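卓上照明の照度と白い天板の輝度について(デスク環境・照明板) 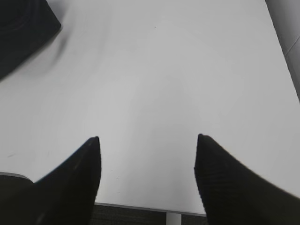
投稿者:kagerou_lx 21:14
手元照度の設定値をどう決めるかで詰まっています。用途は紙の図面への赤入れと、同じ机でのモニタ作業が半々です。スタンドはFluvarのアーム式、調光は11段階。最大にすると天板中央で約900 lx出ており、紙の上の細線を読むには十分な値です。ところがモニタに視線を移すと画面が暗く感じられ、戻すと今度は紙がまぶしい。机はWalutwoodのもので、天板は写真のとおり白くて広く、模様らしい模様がありません。視野の下半分がほぼ一様な高輝度面になっているわけで、照度よりこちらが主因ではないかと疑っています。天板を暗い色に替えるか、照明側を下げるか、判断材料がほしいです。

測定条件を書いておきます。照度計はFoulkesのハンディ型、受光部は天板に直置き、天井灯は消灯、窓は遮光カーテンで閉じています。測定点は9点の格子で、中央が最大、左奥が最小です。左奥はアームの支柱の影が入るので参考値扱いにしています。輝度計は持っていません。

投稿者:nibu_shikou 21:31
輝度計がなくても、拡散面とみなせるなら輝度は照度と反射率から出せます。L=ρE/π。白い天板ならρは高めに見積もっておけば大きくは外れません。計算してモニタの白表示の輝度と比べてみてください。最大調光なら天板のほうが明るくなっているはずで、画面が暗く見えるという訴えとも合います。

対策の優先順位としては、
・調光を下げる
・モニタの輝度を上げる
・天板の反射率を下げる
の順です。最後のものは金がかかるうえに戻せないので、前の二つを試してからでよいと思います。

投稿者:sumi_ita 21:48
上の順序には反対です。赤入れには紙面の照度が要ります。調光を下げれば紙も天板も一緒に暗くなり、紙と天板の輝度比は変わりません。まぶしさの原因が紙ではなく周囲の面にあるなら、周囲だけを落とすべきで、手段は天板の反射率しかありません。

うちは白の天板に濃い灰色のデスクマットを敷いて解決しました。費用はたいしたことなく、剥がせば元に戻ります。「戻せない」というのは天板ごと替える場合の話でしょう。

投稿者:nibu_shikou 21:57
>>sumi_ita
マットは盲点でした。戻せないという部分は撤回します。

ただし、暗いマットの上に白い紙を置くと紙と背景の輝度比は大きくなります。紙だけが浮いて見える状態を好まない人は多く、長時間の作業では紙の縁で視線が引っかかるという話も聞きます。白い天板に白い紙なら少なくともその境界は穏やかです。濃い灰色がよいかどうかは自明ではない。

投稿者:sumi_ita 22:03
縁で引っかかるという感覚は自分にはありません。個人差の範囲だと思いますが、根拠があるなら読みます。

投稿者:hekomi 22:10
横から失礼します。まぶしさと言っている現象が二種類混ざっていませんか。

ひとつは面全体が明るいことによる順応レベルの上昇で、nibu_shikouさんが書いているのはこちら。もうひとつは光源の映り込み、つまり天板の鏡面反射成分です。後者は天板の色とほとんど関係がなく、光沢で決まります。黒い天板でも艶があれば光源は映りますし、背景が暗いぶんかえって目立つ。

スレ主の天板の光沢度はどれくらいですか。Walutwoodの仕様書に載っていれば早いのですが。

投稿者:kagerou_lx 22:26
>>hekomi
仕様書には寸法と耐荷重しかありませんでした。光沢度の記載なし、表面材の型番もなし。問い合わせ窓口はあるので聞いてみます。

映り込みの確認として、普段の姿勢で座り、スタンドの発光面に厚紙をかざして抜き差ししました。天板の手前側に、周囲より少し明るい帯が出ます。輪郭はぼけていて、発光面の形までは読み取れません。強い鏡面反射ではないが、完全拡散でもない、というのが目視での所見です。

投稿者:hekomi 22:39
それなら半艶か、つや消しでも入射角が浅くて反射が強まっているかのどちらかですね。発光面の位置は目線に対してどこですか。正面奥から手前に向けて照らしていると、正反射方向に目が来るので最悪の配置です。

利き手と逆の側方に振って、ヘッドを少し内側に傾けるのが定石です。右利きなら左から。手の影も減ります。

投稿者:kagerou_lx 22:44
正面奥です。モニタの横に支柱があり、アームを画面の上に渡しています。

投稿者:hekomi 22:46
原因の半分はそれだと思います。まずアームを左へ。

投稿者:tonkachi_e 22:58
アームを左に移すと照度分布が変わるので、9点の格子をもう一度取ってください。中央の値だけで議論すると前後比較になりません。均斉度(最小/平均)も併記してもらえると助かります。支柱の影が入る点を参考値にするのは構いませんが、移動後は影の位置が変わるため、除外する点も変わります。除外前と除外後の両方を出すのが筋です。

それと受光部の直置きですが、Foulkesのハンディ型は受光面が筐体の上にあるので、天板面より少し高い位置を測っていることになります。卓上スタンドのように光源が近い場合、この高さの差は無視できません。逆二乗で効きます。紙面照度として扱うなら補正するか、少なくとも高さを書いておくべきです。

投稿者:sumi_ita 23:05
相対比較だけなら補正は不要では。同じ計器で同じ置き方なんだから。

投稿者:tonkachi_e 23:11
光源の高さも変わるなら相対比較でも崩れます。アームを振ればヘッドの高さは普通変わります。

投稿者:sumi_ita 23:13
高さを固定して振ればいいだけの話です。

投稿者:tonkachi_e 23:20
固定できるならそれで問題ありません。Fluvarのアームは肘が下がりやすいので、振ったあとに高さを測り直すことを勧めます。

投稿者:madoake 23:34
照明板で何度も出ている話ですが、Mabli Pughの机上照明の連載が参考になります。Itumの資料室に日本語訳があります。要点は、手元の照度を先に決めず、視対象、その周囲、部屋全体の三つの輝度の並びを決めてから逆算するというもの。順序は視対象が最も明るく、周囲、部屋の順に下がるのが基本で、隣どうしの差は大きくしすぎない。

スレ主の場合は天井灯を消しているのが気になります。部屋が真っ暗で机だけが明るいと、モニタの背後の壁が一番暗くなる。画面が暗く感じられる件は順応で説明できますが、目の疲れの訴えがあるなら壁側も疑ったほうがいい。

投稿者:nibu_shikou 23:41
連載は読んでいます。あれは視対象が一つの場合の議論で、紙とモニタを行き来する作業にはそのまま当てはまらないと思います。視対象が二つあり、片方は自発光です。紙の輝度とモニタの白を揃えるのが先でしょう。揃えた状態で周囲を考える。

揃え方は簡単で、モニタに白一色を出し、横に白紙を立てずに作業位置のまま置いて見比べる。紙のほうが明るければ調光を一段落とす。色温度が違うと比較しにくいので、先にモニタの白色点を照明に寄せておくこと。

投稿者:kagerou_lx 23:58
まとめて返信します。

白色比較をやりました。最大調光では明らかに紙が明るく、下げていって段階5で差がわからなくなりました。段階5での赤入れは、通常の線なら支障ありませんが、図面の寸法補助線と薄い鉛筆書きが読みづらい。つまり紙作業だけなら最大、行き来する作業なら5、という二値運用になりそうです。

天井灯は夜間に同居人の部屋へ光が漏れるため点けにくい事情があります。モニタ裏に間接照明を置けるか検討します。

アームの移動は明日やります。9点の再測定も含めて結果を書きます。

投稿者:hekomi 0:07
調光を頻繁に切り替える運用なら、Fluvarのメモリ機能がある型かどうか確認を。ない型だと段階を数えながら押すことになります。

投稿者:kagerou_lx 19:22
昨夜の続きです。アームを左に移しました。支柱はクランプごと左辺に付け替え、ヘッド高さは移動前と同じになるよう定規で合わせています。tonkachi_eさんの指摘どおり、手を離すと肘が少し下がったため、増し締めしてから測りました。

結果の要約。
・中央の照度は移動前より低下。発光面の中心が天板の中心から外れたため
・最大点は左列の中段に移動
・支柱の影は左手前に移り、作業範囲にはかからない
・均斉度は全点込みで移動前より悪化、影の点を除くとほぼ同等
・受光面の高さは補正していない

手前側の明るい帯は、座った位置からは見えなくなりました。右に体を寄せて低く覗き込むと出ますが、作業姿勢ではありません。紙がまぶしいという感覚もかなり減っています。照度が下がった影響と映り込みが消えた影響は、この測定では分離できていません。

投稿者:tonkachi_e 19:40
分離するなら、調光を上げて中央の照度を移動前と揃えてから主観評価をやり直してください。移動前を最大で取っているので、揃えられるのは移動前を一段か二段下げた状態との比較になります。

投稿者:kagerou_lx 19:51
了解です。移動前の配置に一度戻す必要があり、クランプの付け替えが面倒なので週末に回します。

投稿者:sumi_ita 20:04
マットの件はどうなりましたか。

投稿者:kagerou_lx 20:15
手持ちの灰色の画用紙を天板に並べて仮に試しました。濃い灰色は紙の縁が気になり、自分には合いませんでした。明るめの灰色だと縁は気にならず、モニタに視線を戻したときの暗さは白のときより軽い。中間の灰色のマットを探すつもりです。

投稿者:sumi_ita 20:21
濃い色が合わない人がいるのはわかりました。ただ、画用紙とマットでは表面の拡散性が違います。革調のマットは半艶のものが多く、せっかく消した帯がまた出る可能性があります。フェルトか、つや消しと明記されたものを。

投稿者:nibu_shikou 20:33
フェルトは紙の下敷きに向きません。筆圧で沈み、鉛筆が紙を突き破ります。つや消しの樹脂一択でしょう。

投稿者:sumi_ita 20:36
硬めのフェルトなら沈みません。使っているので。

投稿者:madoake 20:52
フェルトの上に薄い下敷きを置けば済む話ですが、下敷きに艶があれば同じ問題が出るので、やはり表面の光沢を確認してから買うのがいいです。店頭で確かめるなら、天井灯の真下から外れて斜めに見て、灯具の輪郭が読めるかどうか。

投稿者:kagerou_lx 21:37
Walutwoodの窓口から返答がありました。光沢度の数値は公開していないが、同型の天板は半艶仕上げとのこと。目視の所見とは矛盾しません。マットはつや消し樹脂の中間灰色で注文し、届いたら同じ格子で測ります。天板を覆うと照度計の値にも相互反射の差が多少出るはずなので、敷く前の値も同じ日に取り直しておきます。

投稿者:tonkachi_e 21:45
ランプの点灯からの経過時間も揃えてください。LEDでも点灯直後は値が動きます。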